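Drumach
October 21, 2024

1/ Notes on desk drainage, by which I mean where small things go when you stop deciding where they go. Thread on storing pens, and why so many of them dry out before they run out.
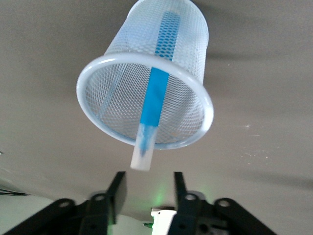
Reply from Skistside: gel pens stored tip up always skip on me for the first line or two, felt tips don't seem to care. Is that the ink or the pen?

2/ Mostly the ink. Gel is thick and sits against a small ball. Stored tip up, it can draw back from the ball and leave a gap of air. Stored tip down or flat, it stays in contact.

3/ Ballpoint ink is thicker again and moves slowly. Orientation matters less over a day and more over a month. I left a batch tip up from May until last week. 17 pens, 5 needed scribbling before they would write, 2 never started.

4/ Fountain pens go the other way. Tip up when not in use, or flat. Tip down lets ink collect in the cap, and you find out when you open it.

5/ Double-ended markers should be stored flat. Upright, the lower end gets the ink and the upper end goes pale. If one end is already pale, lay it down overnight with both caps on and try again.

6/ Caps matter more than position. A felt tip with a cracked cap will dry out in any orientation. Push until it clicks. If it no longer clicks, bin the pen or swap the cap from a dead one of the same model.

7/ Mesh cups are fine for all of this. The open sides make no difference to a capped pen. They do let dust and eraser crumbs through onto the desk, so put a coaster underneath.

8/ Solid cups keep the crumbs in, and then you have to wash the cup. Pick your chore.

9/ Heat is the other factor. A cup on a sunny windowsill will finish off a set of felt tips well before regular use does. Keep them off the sill and away from the heater vent. Colour fades in direct light too, particularly the pinks.

10/ Skistside again, asking whether a dried gel pen can be saved. Sometimes. Warm water on the tip for a minute, wipe, then draw loops on scrap paper. If there is a visible bubble in the refill, tape the pen to a string and swing it, tip outward - outdoors, cap on.

11/ Refills are worth buying if the barrel is decent. Write the date on the refill with a fine marker before it goes in. Mine are all dated now, and the oldest one still working is in the grey click pen by the phone.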